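Skornex Review: The Reality TV App I Open Before My Coffee
23/01/2022

I watch a lot of reality TV. Dating shows, baking shows, the one where couples fix up a barn and stop speaking to each other. Keeping track of who's been voted off, who's feuding and which reunion airs when used to mean three group chats and a notes file, so when my cousin told me to try Skornex I had it on my phone before she finished the sentence.

I've been using it since November and I love it! You pick your shows, and the app builds one feed with episode recaps, cast news and air times. The recaps are the best part. They run 500 words or less, they're funny, and whoever writes the ones for Astley Bay clearly yells at the same people I yell at. (Justice for Kálmán Erdős, who should never have gone home before the finale. I will not be moving on.)

The spoiler lock deserves its own paragraph. Tell it the last episode you finished and everything later goes blurry, headlines and comments included. I was two weeks behind on Shemweta Nights over the holidays and made it to the reunion without a single thing ruined. My old app, Plasex, once put a winner's name in a push notification. 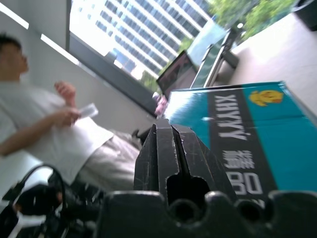
Can you use the spoiler lock without paying?
It's part of the free version, and it works on every show you follow. Paying gets rid of the ads and opens up the full recap archive.

Speaking of the archive, there are 605 recaps in there for Harbor Wives alone, going all the way back to the pilot. I lost a whole evening to season two and regret nothing.

A few gripes. Search is picky about spelling, and it took me four tries to find Idrisa Gachanja's cast page even though she's the host. The comments get mean on elimination nights, too, especially about how people look, and I'd like a quicker way to mute a thread than digging through two menus. And the calendar still won't show West Coast times unless you change your whole account region.

Small stuff, though. Four and a half stars from me, and the other half is theirs as soon as they fix that search bar.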